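Clarneo: start a small Linux server and look after it

README, October 2018. Kept by Yae Kikuchi at Bristwood.

Clarneo is a command line tool that starts a virtual server at Gwynne, our host, and puts a web stack on it. You could click through Gwynne's control panel instead. I did, for years, and my wrist has opinions.

Getting started

Copy clarneo.conf.sample to clarneo.conf and paste in your API key. Then run:

clarneo new myserver --stack lamp

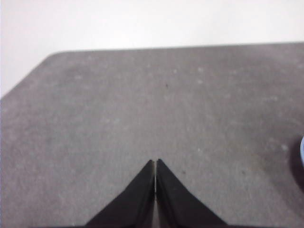
The server takes its time on first boot. Clarneo checks every 30 seconds and gives up after 360, with an error message I wrote in a bad mood and have never softened. When the server answers, log in with clarneo ssh myserver.

Snapshots

Run clarneo snap myserver before you change anything you're fond of. The five newest snapshots are kept and older ones are deleted without ceremony. Change keep in the config file if you're the hoarding type.

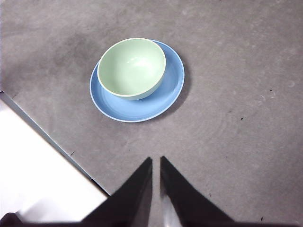
Can I restore a snapshot onto a smaller server?
Only if the disk is the same size or larger. Gwynne refuses otherwise, and Clarneo passes the refusal along in its original grey prose.

Known problems

Issue 332: names with a capital letter are accepted by new and then not recognised by anything else. Use lower case.

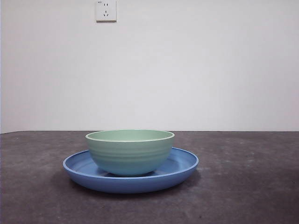 The Emov plugin stopped working in August, when its login method changed. It still installs beautifully. Patches are welcome, preferably with tests.

Licence: MIT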